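Grerwood open day recordings: README

Last updated January 9, 2022

Hi, and thanks for downloading this! I put the set together after our open day at Grerwood in October, when we left the two-arm cell running in the front room and let visitors stand next to it and shout suggestions. I had planned to record 200 episodes and call it a day. We ended up with 503, mostly because people kept asking for one more go (I was one of them).

Three of those have broken timestamps, so they're left out and you get 500. They're split into 12 folders, one per session, in the order we ran them. The folder called session_07 is the messy one – I bumped the table halfway through and didn't re-zero anything, so skip it if you need clean positions.

The task everyone liked best was tissues. Two boxes go on the table, both arms come in over the front one, and a tissue is already poking out of the slot. Sounds easy, right? Tissue is horrible stuff for a robot. It folds, it tears, it sticks to things, and it never looks the same twice.

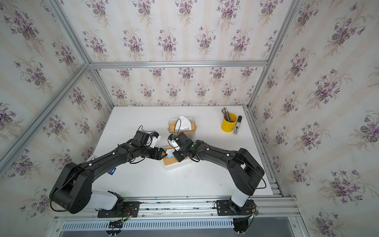
Tissue task, both grippers at the front box. Pencil cup and small bottle at the back right.

The floral wallpaper got more comments than the arms did, by the way. I love it and it's staying.

What's in each episode folder: the fixed camera video, joint positions for both arms, gripper openings, and a short text file called notes. The notes are whatever I typed at the time, so expect typos and the odd remark about lunch.

Corano is the name of our logging script and it shows up in all the file headers. Files marked Mangubat use the older joint order, left arm last – please check before you train on them, I've been caught by that twice myself.

Use the data for whatever you like, just mention Grerwood somewhere. If you find a bad episode, send me the session and episode number and I'll add it to the skip list.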